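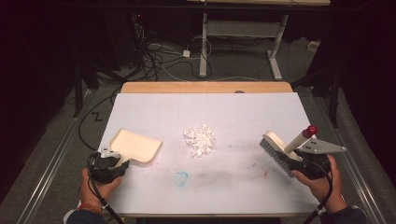 One tenant wrote in July to say the oven was already like that when she moved in, and would we please stop asking. Fair enough. Most of the answers below came out of that email.

Moving Out of Wimotlow Court: Frequently Asked Questions

How clean is clean?
As clean as your move-in report says it was. If you never returned the report, we use our copy, and our copy is quite flattering to the apartment.

Can I do the cleaning myself?
Please do. Hiring a company is optional, whatever the flyer from Rukeck in the lobby suggests.

What about nail holes?
We overlook up to nine small ones per apartment. A dartboard's worth is a repair — and we can tell.

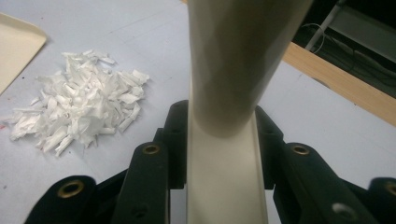
Up close: cream on off-white.

When do I get my deposit back?
Within 14 days of handing in all your keys. The mailbox key is a key.

How much notice do I have to give?
60 days, in writing. Telling the Sutherland Street office on your way past the elevator is friendly, but it isn't notice.
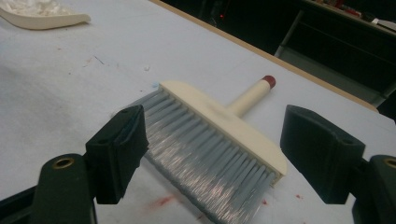 Can I leave furniture for the next tenant?
Only if the next tenant agrees in writing before your last day. Anything else left behind is hauled away and charged to your deposit — including the couch everyone said was "still good."

Page updated September 24, 2020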